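Betreff: Re: [Materialausgabe] Gemusterte Taschen, Rückgabe und Pflege

Sehr geehrte Mitglieder der Liste, 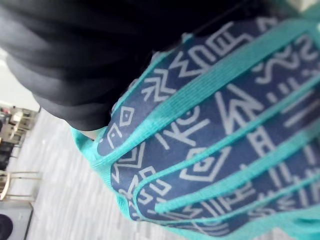 Wie sind die Taschen vor der Rückgabe zu reinigen? Der Stoff wird mit einem feuchten Tuch und milder Seife abgewischt; eine Maschinenwäsche ist nicht zulässig.

Die Regelung gilt auch für die dunkelblauen Stücke mit weißem Druck und türkisfarbenen Bändern. Die Bänder sind beim Abwischen glatt zu ziehen und vor dem Einlagern vollständig zu trocknen. Für Flecken auf der türkisfarbenen Einfassung ist eine weiche Bürste zu verwenden. Bleichmittel bitten wir in keinem Fall einzusetzen.

Zu der nachstehenden Anfrage aus der Ausgabestelle Morden teilen wir mit:

> Am 13. Oktober schrieb Marcelino Barroso:
> bei uns werden die Taschen derzeit gefaltet in Kartons abgelegt.
> Nach der letzten Ausleihe zeigten mehrere davon Knicke an den
> Rändern. Ist eine hängende Lagerung vorgesehen? Und werden
> beschädigte Stücke weiterhin an Janodero geschickt?
> Mit freundlichen Grüßen
> M. Barroso

Eine hängende Lagerung ist nicht vorgesehen. Die Taschen sind flach und ungefaltet abzulegen, höchstens vier übereinander. Beschädigte Stücke gehen ab sofort an die Näherei Barrios; Janodero nimmt keine Reparaturen mehr an. Der Sendung ist der ausgefüllte Laufzettel mit Inventarnummer beizufügen. Bei fehlender Nummer genügt der Vermerk "ohne Nr." und die Angabe der Ausgabestelle.

Neue Laufzettel können in Blöcken zu 100 Blatt über die Zentrale angefordert werden.

Mit freundlichen Grüßen
Zentrale Materialverwaltung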